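# Stop counting a dropped bottle as a small thing

In April a gripper we were testing at Zidimcombe let go of a full bottle over a table where people were sitting. It was not hurt, and neither was anyone else. The log filed it as a grasp failure, one of 12 in a run of 544, and the run was marked as passed.

I think that was wrong, and I said so at the time.

The fault was simple. The pad on one side of the notch had worn down, and the controller kept using the closing force set for a new pad. The software saw the fingers stop moving and took that as a good hold. Nothing checked for slip. We replaced the pad, reran the test and moved on in two days.

My complaint is with the way we score these events. A pen that falls a few inches and a full bottle that falls near someone's arm get the same mark in the table. A customer who reads the table sees a low failure rate and has no way to tell which kind of failure it was.

Jillier, the tool we use for logging, already has a field for load and a field for drop height. Both were blank in over half of our records. Filling them in takes a few seconds.

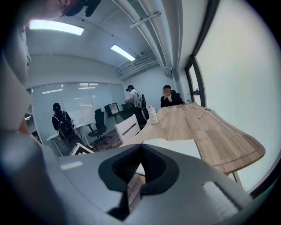
*By Uriel Bañuelos | Opinion | Sunday, July 6, 2025*

Meeting rooms are where much of this work gets done now, with paper and bottles on the table and people close by. A test cell has a fence. A room with office chairs in it does not, and the rules should be stricter there.

I would ask for two changes. Any drop with a person in the room should stop the run until someone has looked at the pads. And worn pads should be replaced on a schedule, before the first slip.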